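How to Regrow Green Onions, Celery and Romaine on a Windowsill

I started doing this one January when the garden was under snow and I was missing the smell of anything green. I had a bunch of green onions in the fridge, I'd used the tops in soup, and I was about to toss the white ends into the compost. I stuck them in a jelly glass instead. They took off! I've had something growing in my kitchen window ever since, and I still go look at it first thing every morning before I've even put the coffee on.

You don't need a grow light, a kit, or any talent with plants. You need a window that gets decent light, a few small containers, and scraps you were going to throw out anyway.

What to save

Green onions: the white end with the roots attached, cut about two inches long. If the roots look dried up, try them anyway. I've had some sorry-looking ones come back.

Celery: the whole base of the bunch, cut straight across. Leave two inches or so of stalk. The leaves come up from the very middle, so a base that's been sliced too thin won't have much to work with.

Romaine: same as celery. Pick a head with a firm, pale bottom. If it's already brown and slimy, let that one go.

Getting the green onions started

Stand them root end down in a narrow glass. Narrow matters here, or they flop over and sit in the water and turn to mush. Add enough water to cover the roots and leave the tops sticking out. Change the water every 2 days. If it goes cloudy before then, change it sooner and rinse the roots under the tap while you're at it (they feel like wet thread, it's kind of wonderful).

New green shows up fast, often by the next morning. Snip what you need once the tops are as long as your hand, and leave an inch behind so they can keep going.

Getting the celery and romaine started

Set the base cut side up in a shallow bowl with half an inch of warm water. I use old cereal bowls. Spoon a little water over the top each day, especially if your heat is running and the air is dry. The outside stalks will shrivel and look awful. Ignore them, or peel them off if they bother you. All the good stuff is happening in the center, where you'll see a tiny tuft of yellow leaves that gets greener every day.

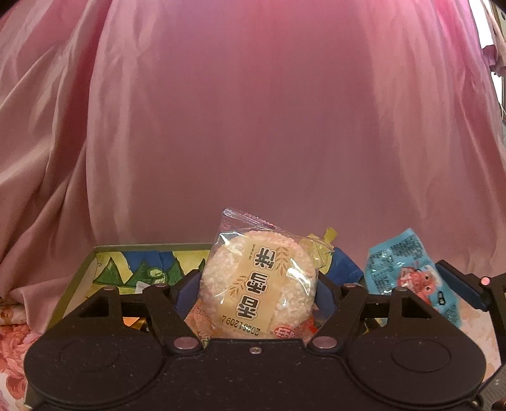 Firdevs Altıntaş wrote in to say her celery always rotted in the bowl until she started resting it on a few clean pebbles, so only the very bottom touched the water. She leaves it that way for 8 days and then moves it to soil, and she hasn't lost a base since. I tried it with my next bunch and I'm a convert. The underside stayed firm and pale, and the roots worked their way down between the stones.

Moving to soil

You can keep green onions in water for a few cuttings, but they get thinner and weaker each time. Soil makes a huge difference. Use any pot with a drainage hole and plain potting mix. Poke a hole with your finger, drop the onion in so the white part is buried, and press the soil around it. Water it well and put it back in the window.

For celery and romaine, wait until you see roots and the new leaves are a couple of inches tall. Bury the base and leave only the fresh growth showing. Keep the soil damp for the first week while everything settles in. After that, water when the top feels dry.

What to expect

Be realistic about the size of your harvest. Regrown romaine won't give you another full head. You'll get a handful of tender leaves, enough for a sandwich or to stretch a salad, and then it will probably send up a tall stalk and turn bitter. Pull it at that point and start another. Celery is slow and the stalks stay skinny, but the flavor is big! I chop the leaves into egg salad and potato soup. Green onions are the real workhorses, and if you only try one of these, try those.

A few problems I've run into

Bad smell: the water's been sitting too long. Dump it, wash the container with soap, trim off anything soft and start over with fresh water.

Tiny flies around the pot: you're watering too much. Let the top inch of soil dry out all the way between waterings.

Pale, leggy growth leaning hard to one side: not enough light. Move it closer to the glass and give the pot a quarter turn whenever you water.

Nothing happening at all: give it 4 more days. Some bases sulk for a while, especially if they've been in the back of a very cold fridge.

Next I want to try a fennel bulb and the bottom of a bok choy. Bok choy is supposed to be even quicker than romaine, so I've got one waiting in the crisper right now.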